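# How Robots Learn from Examples
## A Reader for Young Visitors to the Orent Learning Center

Think about how you learned to tie your shoes. Someone probably showed you, more than once. You watched the loops go around, you tried it yourself, and after many tries your fingers knew what to do.

Robots can learn in a similar way. A robot does not have a parent or a teacher sitting next to it every morning, so people collect examples for it to study. An example is a record of one small job, done from start to finish by a person. When many examples are put together, they are called a data set.

### Who makes the examples?

At the Orent Learning Center, examples are made by people called demonstrators. To demonstrate means to show how something is done. Verena Prantl leads the group. Tahira Rana and Theresia Thaler are two of its demonstrators, and they work on a project named Skorkano. The goal of Skorkano is to help a robot learn to tidy up small things.

A demonstrator does not pick things up with bare hands. A robot has no fingers like ours, and an example made with five fingers would be hard for it to copy. The demonstrator holds a tool called a gripper instead. It has two jaws that open and close, much like the tongs in a kitchen. A small camera on the tool records what is in front of the jaws.

When the jaws close on a piece of candy, the camera records how near the jaws were and which part of the wrapper they pinched. The robot will later study these pictures and try to find a pattern in them.
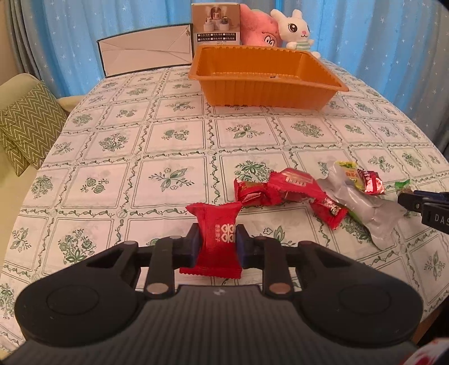
Small wrapped snacks are good practice for a learning robot. A wrapper can bend, slide, or wrinkle when it is squeezed. Some packets are long and some are short. Many are shiny, and a shiny packet can look different each time the light changes. A person hardly notices these things, but a robot must learn them one at a time.

### Why are so many examples needed?

The Skorkano data set now holds 2396 examples. Of these, 1129 show someone picking up a snack or a piece of candy. That may seem like far too many for such an easy job!

Imagine, however, that a robot had seen only one example. It might learn that candy is always red, or that candy is always found in the same spot on the table. If you then put a green packet in a new place, the robot might not know what to do. With more examples, it can learn which things matter and which do not. The color of the tablecloth does not matter. The place where the jaws close on the packet matters very much.

For this reason, the demonstrators change things often. They use different tables and cloths – plain ones and patterned ones – and they move the objects between one example and the next. Toys, boxes, and cushions may stay in view. Real homes are full of such things, and a tidying robot must be able to work among them.

### What happens to a mistake?

Sometimes a packet slips, or the jaws close on nothing but air. Demonstrators make mistakes like everyone else. Edeltraud Wieser watches the recordings afterward and checks each one. She writes a short label, such as "picked up" or "dropped," so that the computer can tell them apart. Giving names to examples in this way is called labeling.

A dropped packet is not always thrown out of the data set. If the demonstrator picks it up again, the recording can teach the robot how to try a second time.

### Words to know

- **Data set:** a large group of examples kept together.
- **Demonstrator:** a person who shows how a job is done.
- **Gripper:** a tool with jaws that can hold things.
- **Label:** a word or note that tells what an example shows.

### Try it at home

You will need 2 spoons, a bowl, and 14 small objects that will not break. Ask an adult to help you choose them.

1. Spread the objects out on a table.
2. Hold one spoon in each hand and use them as jaws.
3. Move every object into the bowl without touching it with your fingers.
4. Ask a friend to watch and write down which objects were dropped.

Your friend has now made labels for your examples. Look at the list together. Were the soft objects harder to hold than the hard ones? Did you pick them up at the ends or in the middle? Change the way you hold the spoons – then try again and make a new list.

*Written by Piroska Sárközi for the Orent Learning Center.*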